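Section 4. Bar Soap: Placement, Care, and Replacement

This section applies to all guest washrooms and staff hand-washing stations at Sokdale. It replaces the July instructions in full. Questions about its content should be directed to Miroslava Tkachenko, Housekeeping Standards.

4.1 Before You Begin

Have the following items within reach:

Two clean cloths, one damp and one dry
A soft nail brush
A draining soap dish
The lidded collection tub for retired bars
The station log sheet

Clear the work surface and wipe it with the damp cloth. Dry it completely. Soap set down on a wet surface softens on the underside and leaves a film that is slow to remove.

CAUTION: Soap film on a floor is a slip hazard. If a bar is dropped, pick it up at once and wipe the spot twice, first with the damp cloth and then with the dry one.

4.2 Inspecting a Bar in Use

1. Lift the bar by its long sides. Do not pinch it at the ends, where a worn bar is most likely to break.

2. Look at the face of the bar under good light. Fine scratches, small pale specks, and a worn design are normal signs of use and are not grounds for replacement.
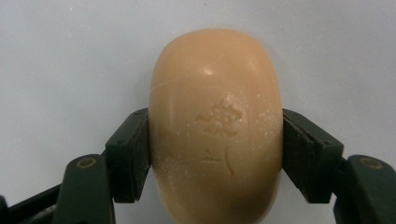

3. Check for cracks that run from one edge to the other. A bar with a crack of this kind is to be retired, whatever its size.

4. Check for hair, grit, or other matter pressed into the surface. Rinse under lukewarm water and brush lightly along any grooves. If the matter does not come away, retire the bar.

5. Turn the bar over and repeat steps 2 through 4 on the other face.

NOTE: Whitish residue often collects in and near the pressed design. It may be brushed off for the sake of appearance. Do not scrape it with a knife, key, or fingernail — scraping cuts into the face and shortens the life of the bar.

4.3 Cleaning and Drying

1. Rinse the bar briefly. Ten seconds is sufficient.

2. Shake off excess water over the basin.

3. Stand or lay the bar where air can reach it. It may be set directly on a clean, dry tabletop while the dish is being washed, but it should not be left there after the task is finished.

4. Wash the dish in warm water without detergent. Clear the drain slots with the nail brush.

5. Dry the dish and return the bar to it with the more worn face upward.

Bars that are allowed to dry fully between uses last noticeably longer. For this reason, stations with heavy traffic are issued two bars, which are to be exchanged at each shift change. The resting bar is kept on the upper shelf, uncovered.

4.4 Wiping Down the Surface

After the bar has been returned to its dish, inspect the surface where it was resting. Soap leaves a pale, chalky line along its lower edge as it dries, and part of this line may transfer to the tabletop.
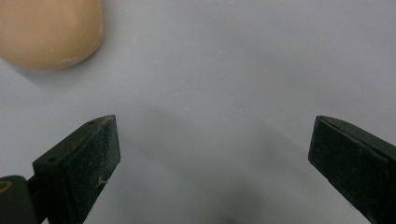

1. Wipe with the damp cloth in one direction only. Circular wiping spreads the film.

2. Fold the cloth to a clean side and wipe again.

3. Finish with the dry cloth.

4. View the surface from a low angle. Any remaining film will show as a dull patch. Repeat steps 1 through 3 as needed.

CAUTION: Do not use abrasive pads or powdered cleansers on light-colored tabletops. Scuffs that do not respond to a damp cloth are to be reported to Ju-won Hyun and left as they are.

4.5 Retiring and Replacing a Bar

A bar is retired when it is cracked through, when it cannot be cleaned, or when it has become too thin to hold comfortably. Loss of the pressed design alone does not qualify.

1. Place the retired bar in the collection tub and close the lid.

2. Take one new bar from the supply cabinet. Remove all wrapping, including any paper stuck to the underside.

3. Record the station number, the reason for replacement, and your initials on the log sheet.

4. Do not press the remnant of an old bar onto a new one. The joint traps water and the pieces separate in use.

Replacement bars are ordered under stock number 1063. Draining dishes are ordered under stock number 427. Both are requested through Young-sook Sung in Supply — requests left on the cabinet door will not be processed.

4.6 Records

Log sheets are collected at the end of each month and kept in the housekeeping office. Staff who find a sheet full before the end of the month should attach a second sheet behind it and carry the station number forward.

Section approved by Wanda Boateng, December 14, 2023.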